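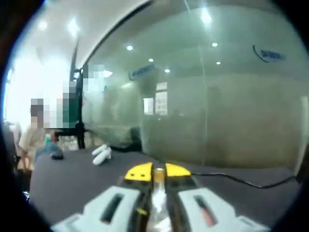 Small stuff is what kills a table. Big things get put away because they're in the way, little things sit there for a month. Do the cable first. A thin black one running across a dark top is easy to miss, you set something down on it and then it tips. Push it to the back edge, clip it, done. Then bags off the table, onto a hook. Then the small loose bits, the white ones first since you can at least see those. Black bits on a gray top, run your hand flat over the surface, you'll find them quicker than by looking.

## Bowl trick

Got this from Meenakshi Pathak. One steel mixing bowl, goes on the table before you start. Everything smaller than a walnut goes in it. No sorting yet!! Sorting is a seperate job. When the table is clear, take the bowl to a chair and sort it there.

- deep bowl, shallow ones spill
- steel wipes clean, plastic holds on to grease
- dont use the one you bake with
- 3 minutes tops, then stop

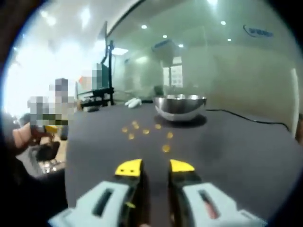
*Small yellow pieces still out on the table, bowl right behind them.*

Round things: bring the bowl to the edge, hold it just under, sweep with the side of your hand. Picking them up one at a time takes forever and half end up on the floor. If they do, stocking over the vacuum hose, rubber band, works every time.

Cloths and gloves last. Wipe down with a damp one, then a dry one, dark tops show every streak. Hooman Tabrizi swears by vinegar, I just use water.

Jars for the sorted bits next time, still need to find lids that fit.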